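**Sleepout** (also *sleep-out*, and in my family just "out the back") is the Australian name for a verandah that's been closed in to make an extra room. I grew up in one, so forgive me if this entry leans a bit hard on Pironham, where it seems every second weatherboard house has one stuck on the side or the rear.

## What counts as a sleepout

A proper sleepout starts life as an open verandah. Someone puts up a half wall, runs louvres or flyscreen above it, and moves a bed in. The floor usually keeps its slope, which was there to shed rain, so marbles roll and wardrobe doors swing open by themselves. If the room was built from scratch in the yard I'd call it a bungalow, though people in Lloyd use "sleepout" for both and get quite cross about it!

The inside wall is normally the old outside wall of the house. You'll often find the original weatherboards still there under the paint, and sometimes a window that now looks into the kitchen (ours did, and my brother used it for passing toast).

## Fit-outs and lining

The early ones were canvas blinds and not much else. Lining came later, mostly fibro, and anything of that age should be tested for asbestos before you go near it with a drill. From then on you see hardboard, then plasterboard, then in Pironham a great deal of Pavodwood tongue-and-groove, which the local mill sold off cheap as seconds. The boards are narrow, with a bead on one side. Reet Adomaitis has the only full set of the mill's price lists I know of, and they show the seconds going for 8 shillings a bundle.

Power was nearly always an afterthought. One double outlet near the door was standard, so the powerboard is as much a part of sleepout life as the louvres, and where it ends up is a matter of taste – floor, shelf, or up on the wall. Small comforts get added one at a time after that. 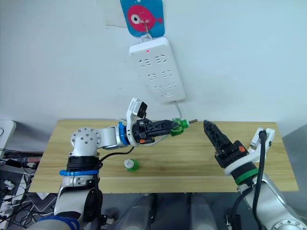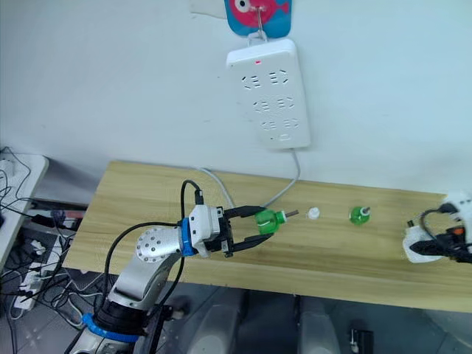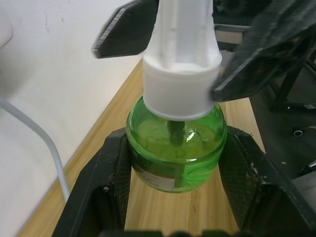
*Household bits: a powerboard hung on the wall by a hook under a fish picture (first two) and a green glass bottle with a white cap (last).*

## Who slept there

Kids, mainly, and boarders. Amirhossein Golestani went through the old rental notices for Pironham and found about 40 sleepouts advertised to single men, most with "use of bath" and a couple with breakfast thrown in. The best-known was the long one at Asau, the big corner house, which ran 30 feet and was split into 2 by a curtain. I've only seen it from the lane.

Summers were lovely out there. Winters weren't, and I still can't sleep without something heavy on my feet.

## Today

Plenty have been opened up again as decks. The ones that survive tend to be studies or sewing rooms, or the place where the second fridge lives. Council treats an enclosed verandah as a habitable room only if the ceiling is high enough, and a lot of them fall short at the gutter end.

## See also

- Louvre window
- Queenslander
- Fibro cottage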